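ロボットは家事を引き受けられるか 台所の片付け作業をシミュレーションで試す

情報工学演習 最終報告
第6班 担当:Jagadeesh Salian(実装)、Mateja Pavlović(評価・執筆)

1. 動機

家電の展示会や動画では、ロボットが皿を運び、洗濯物をたたみ、コーヒーまでいれている。見ていると来年にも家に届きそうな気がするが、動画は編集できるし、失敗した回は公開しなくてもよい。班の中でも意見は割れ、Salianは「単純な片付けならもうできる」と言い、筆者は疑っていた。そこで本演習では、台所で食器を一つ取って別の場所に置くという、ごく地味な作業だけを扱うことにした。

2. 方法

環境には、演習室に導入されている台所シミュレータDrenholmを用いた。制御は、学習済みの動作モデルRaiに、つかむ位置を補正する処理Woveroを自分たちで加えたものである。Woveroの学習には2,000回分の操作記録を使った。

課題は「棚の食器を取り、指定された場所に置く」の一種類とし、食器の初期位置を少しずつ変えて200回試行した。制限時間は1回60秒である。落とした場合、ほかの物を倒した場合、時間切れの場合はすべて失敗とした。置いたあとに倒れたものも失敗に数えている。この最後の基準は厳しすぎるという意見が班内で出たが、家で食器を倒されたら困るのは同じなので残した。

3. 結果

成功は200回のうち100回だった。半分である。中間発表ではこれを「半分もできた」と説明したが、家族の誰かが2回に1回食器を落とすなら、その人に片付けは頼まないだろう。

失敗の多くは、つかむ前と置く直前に集中した。把持に入ってしまえば、運搬中に落とすことは少なかった。取っ手のあるマグでは、指が取っ手に当たって本体を回してしまい、その後の動作がすべてずれる例が目立った。人なら手首を少しひねって済ませるところで、アームは同じ接近を繰り返し、そのまま時間切れになった。

もう一つ気になったのは視界である。手先のカメラは、つかむ前には役に立つが、口の広い物を持つと、その物自体が画面の真ん中をふさいでしまう。置き場所が最も知りたい時に、最も見えにくくなる。固定カメラを併用しても、今度はアームが調理器具の手前に重なる。Salianはカメラを増やせばよいと主張したが、家庭の台所に何台も取り付ける前提の家事ロボットが便利だとは、筆者には思えない。

4. 考察

今回の条件は、現実よりかなり甘い。照明は一定で、床に物は落ちておらず、誰も横から手を出さない。食器は濡れていないし、油もついていない。それでも半分である。実機に移したときに成績が上がると考える理由は見当たらなかった。

時間の問題もある。成功した試行でも平均は約40秒で、筆者が自宅で同じような作業をすると数秒で終わる。夜中に勝手に片付けてくれるなら遅くてもかまわない、という反論は発表会でも受けた。しかし、それは見ていなくても任せられる場合の話であり、成功率が半分の機械を夜中に動かす人は少ないと思う。

擁護できる点もある。試行を重ねても動作の速さは変わらず、Arnervilleの工場見学で見た搬送ラインのように、物の形と置き場所が決まった現場なら使い道はあるだろう。同じ食器を同じ位置から取らせた予備試行では、失敗はほとんどなかった。台所の難しさは、毎回少しずつ違うところにある。

5. 今後の課題

取っ手の向きを先に推定する処理を加えること、および把持中の死角を補う方法を検討することが残っている。布巾や袋のような形の変わる物には手をつけていない。10月の時点では引き出しの開閉も計画に入れていたが、間に合わなかった。

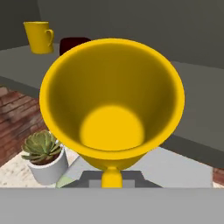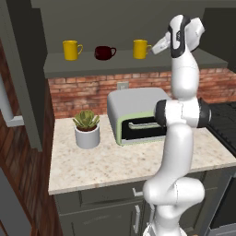
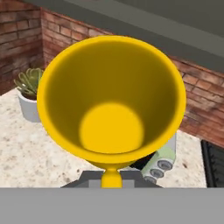

図3 黄色い器を把持した手先側の視点。器の口が画面中央を占める。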